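Trellero
Home Talks Notes Archive Contact

Speaker notes, Natalie Sugden, "Gathering Examples"

Slide 1. Say hello, thank them for coming, and let people find their seats (there are always a few still hunting for coffee, and I'm usually one of them). Mention that Grabowska wrote the logging code and deserves most of the credit.

Slide 2. Our first batch was 60 demonstrations, every one of them lovely and tidy, and the arm learned to be tidy and nothing else! Tell the story of moving the bin by a hand's width and watching it reach for thin air. Pause here, people like to laugh at this one.

Slide 3. What we changed in June. We move things between runs, we let two people take turns driving, and we keep the clumsy attempts as long as they're labeled. Postis holds all the labels now, so there's no more shared spreadsheet, thank goodness.

Slide 4. Toy blocks in a bin. Go slowly on this one. 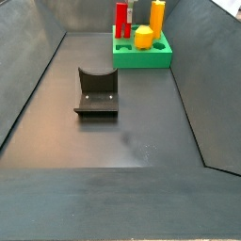
I always get asked how many runs are enough, and I wish I had a nicer answer. We threw out 37 from the last batch and the policy got better, so please look at your data before you go and collect another 50. Then hand over to the Tullex folks for the demo, and remember to unplug my laptop first.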